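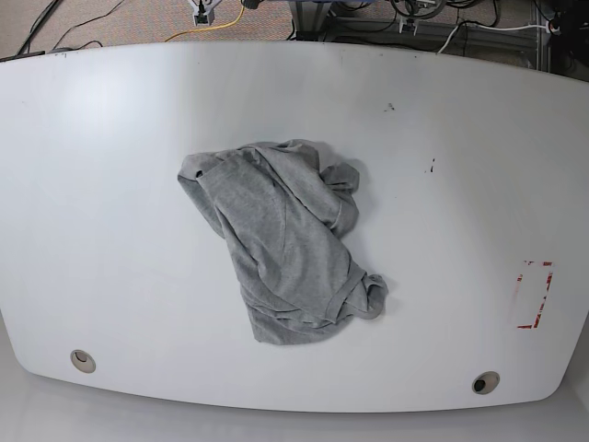
Home | Laundry | Kitchen | Mending | Shop | Search

How to Fold a T-Shirt That Has Given Up

Posted 11/8/19 by Enda Madigan

Every folding tutorial begins with a shirt lying flat, sleeves out, like a patient awaiting surgery. Mine come out of the basket in a wad, with a sleeve rolled up on itself and the hem curled around where the collar ought to be. So we start a step earlier than most.

You need a t-shirt and a table. A bed will do if you have no table, but beds are soft and forgiving, and you want a surface that is neither. Smooth white desktops are good. Wipe yours first. Any dark specks you decide to ignore will find the one pale shirt you own.

Finding the shirt

1. Don't shake it yet. Feel along the edges for stitching. A wide band with a long seam is the hem; a narrow, stretchier one is the collar. With heather gray knit you may have to go by touch, as the inside and the outside look about equally unconvincing.

2. Once you have the collar, pinch both shoulder seams and lift. Now shake it, twice, hard. Move your coffee.

3. Pull out the sleeves. If one has gone inside out, reach in from the body and push it through.

4. Lay the shirt face down with the collar away from you. Smooth from the middle toward the sides with flat hands. Small wrinkles can stay. If you cared about those you'd be ironing.

Folding it

5. Fold the right side in to the middle of the back, then turn the sleeve back over so it lies along the fold you just made.

6. Do the same on the left. You should have a long rectangle, a bit wider at the top than you'd like.

7. Bring the hem up to just short of the collar, then fold in half again. For a shallow drawer, fold in thirds instead.

8. Turn it over. Tug the corners until it looks deliberate.

My first one took ten minutes, including a break to sulk. I can now do a shirt in 30 seconds, or 44 if it's one of the long ones.

If they keep coming out different sizes, mark a rectangle on the table with tape and fold to that. Colored tape is easy to see and wears off in patches, at which point you either replace it or learn to imagine the missing bits.

Hsiu-ying Lam wrote in July to ask about rolling. Rolling is fine for suitcases. In a drawer the rolls relax overnight and you're back at step 1.

Next up: fitted sheets, once I feel stronger.

We use cookies to remember your preferences. Accept | Settings

Contact | © Vetamwood Home Pages | Back to top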